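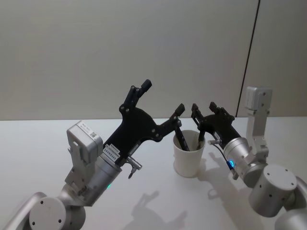 白いテーブルと紙コップ

ニデン(Niden)について

はじめまして、ニデンのフジモトです。お茶の葉とハーブを量って、混ぜて、袋に詰めて売っています。お店のページから飛んできてくださった方も、取引先の方から「ちょっと見てみて」と言われて来た方も、ようこそ。堅い会社案内は書いていて自分が眠くなるので、いつもカウンターでしゃべっている調子でいきますね。

まず名前の話から。よく「煮出んですか?」と聞かれるんですが、違います(煮出し用のお茶も売っているので、まぎらわしいですよね)。最初に借りた物件が古い建物の二階で、階段がやたら急で、荷物を運ぶたびに「二段、あと二段」と声をかけ合っていたんです。そのうち「にだん」がなまって「にでん」になり、開業届を書く日になってもほかの案が浮かばなくて、そのまま出しました。いまは一階に移ったので、もう段差はほとんどありません。ベビーカーもそのままどうぞ!

もともと私は食品の包装資材を売る会社の営業でした。お茶屋さんを何軒も担当していて、打ち合わせに行くと必ずお茶が出てくる。それが毎回おいしいんですよ。袋の厚みやチャックの位置の話をしに行っているのに、帰り道ではさっき飲んだほうじ茶のことばかり考えている。ある年の10月、お客さんの工場で焙煎したての茎茶を飲ませてもらって、これはもう自分でやるしかないなと思ってしまいました。家族には三か月くらい黙っていました。言ったときの反応は、まあ、ご想像にお任せします。

いま一緒にやっているのは二人です。

リアム・マリガン(Liam Mulligan)はブレンド担当。紅茶をマグになみなみ注いで牛乳をどぼっと入れる人で、最初にそれを見たときはちょっと身構えました。でも牛乳を入れても負けない茶葉を選ばせたら、この人の舌はすごい。うちの「濃いめの朝」はリアムの配合です。渋いのが苦手な方は、袋の裏に書いてある時間より短めに引き上げてください。リアム本人は書いてある時間の倍くらい置いて飲んでいますが、真似はおすすめしません。

レシャ・ボンダルチュク(Lesia Bondarchuk)はハーブと果物の担当です。菩提樹の花、カモミール、乾かしたりんごの皮。このあたりは全部レシャの棚で、私が勝手に並べ替えるとすぐばれます。ラベルの絵も彼女が描いています。カモミールの袋に小さく虫がいるのに気づいた方、正解です、あれは蜂です。ハエだと思ったというお便りを二通いただいたので、次の版では縞をもう少しはっきりさせるそうです。

それで、何を売っているかというと、棚に並んでいるのは30種類です。増やそうと思えばいくらでも増やせるんですけど、ひとつ入れたらひとつやめる、という決まりにしています。この決まりのせいで毎回もめます。去年は生姜入りの番茶をやめるかどうかで長々と話し合って、結局残って、代わりに私が好きだったレモングラス入りの緑茶が消えました。まだ少し根に持っています。復活希望の方はぜひメールをください。味方が必要です。

定番でよく出るのは、次のあたりです。

濃いめの朝(紅茶ブレンド、牛乳向き)
茎のほうじ(中くらいの焙煎、水出しにもできます)
りんごの皮とカモミール(カフェインなし)
生姜番茶(もめたやつです)
オルキエ(Orkier、夜用のハーブブレンド)

オルキエって何語ですか、という質問もよくいただきます。レシャとリアムが試作品のメモに書いた走り書きを私が読み違えて、そのまま商品名としてラベルを刷ってしまいました。もとの単語が何だったかは、二人とも覚えていないと言っています。響きは気に入っているので、変えるつもりはないです。

袋は小と大の2サイズ。大は300グラム入りで、毎日ごくごく飲むお宅か、職場でまとめて買ってくださる方向きです。お茶は開けたときから香りが抜けていくので、一人暮らしの方が大を手に取っていると、つい「小でいいですよ」と言ってしまいます。商売が下手だと税理士さんに叱られました。でもね、最後の三分の一がしけたお茶になるのは悲しいじゃないですか。チャックを閉めるときは空気をぎゅっと抜いて、冷蔵庫には入れず、戸棚へ。冷蔵庫から出し入れすると袋の中に水滴がつきます。前職のせいで袋の話になると長くなるのですが、ここは本当に大事なところです。

焙煎は自分たちではやっていません。ここは正直に書いておきますね。お付き合いのある焙煎所にお願いして、焙煎の深さを相談しながら決めています。うちでするのは、届いた茶葉の味見、ブレンド、袋詰め、発送まで。自家焙煎と紹介していただくことがたまにあるんですが、見つけたらそのたびに直してもらっています。焙煎所の方に申し訳ないので。

お茶の教室もやっています。「ドリロ(Drilo)」という名前で、こちらは会社ではなく集まりの名前です。作法の教室ではありませんので、正座は出てきません。同じ茶葉をお湯の温度を変えて淹れて飲み比べたり、スーパーで買ったティーバッグをどこまでおいしくできるかやってみたり、だいたいそんな感じです。前回は参加者の方が持ってきてくださったお煎餅が主役になってしまって、お茶の話を半分しかできませんでした。楽しかったからいいです! ドリロはこれまでに23回開きました。予定はお店の黒板とメールのお知らせに出しています。お子さんと一緒でも大丈夫ですが、熱いお湯を使うので、席を分けてご案内することがあります。

会社や学校への出張もお受けしています。会議のお茶をどうにかしたい、というご相談が思ったより多くて、最近は給湯室にお邪魔してばかりです。やかんの大きさと、その場所の水を見せてもらってからお茶を選びます。大きいポットに長く入れっぱなしになる職場なら、渋くなりにくい番茶かほうじ茶をすすめることが多いかな。「急須を洗う人がいない」という職場には、だし袋のような大きめのパックをお作りします。見積もりは無料で、断っていただいても全然かまいません。断られ慣れています、元営業なので。

卸もしています。喫茶店さん、焼き菓子のお店、宿。専用ブレンドのご相談も歓迎です。ただし最初に必ず一度お会いして、そちらで出している食べものを食べさせてください。チーズケーキに合うお茶と、どら焼きに合うお茶はかなり違いますし、写真だけ送っていただいても、甘さまではわからないんです。食い意地だろうと言われると、それも半分あります。

よくいただくお問い合わせも書いておきます。

贈りもの用の箱はありますか、という件。あります。小袋が三つ入る箱で、熨斗もかけられます。字は私が書くとがっかりされるので、印刷です。

返品については、未開封ならお受けします。開けたけれど口に合わなかったという場合も、一度メールをください。淹れ方を少し変えるだけで好みの味になることがあります。それでもだめだったら別のお茶と取り替えます。

店内でお茶は飲めますか。喫茶店ではないので席はないのですが、味見はできます。遠慮なく「これ飲んでみたい」と言ってください。混んでいるときは少しお待たせします。

電話はほとんど出られません。袋詰めのあいだは手が茶葉だらけなんです。メールがいちばん早くて、たいてい翌営業日までにお返事しています。英語のメールはリアムが、ウクライナ語のメールはレシャが読みます。日本語のメールは全員で読んでいるので、褒め言葉が入っているとその日の作業場がにぎやかになります。

求人は今のところ出していません。繁忙期の袋詰めのお手伝いだけ、年末前に店頭の貼り紙で募集することがあります。お茶に詳しくなくて大丈夫、ただ香水と香りの強いハンドクリームだけはご遠慮くださいね、茶葉がすぐ吸ってしまうので。

このページは2023年8月21日に書き直しました。前の版にはまだレモングラス入りの緑茶が載っていました。

ニデン フジモト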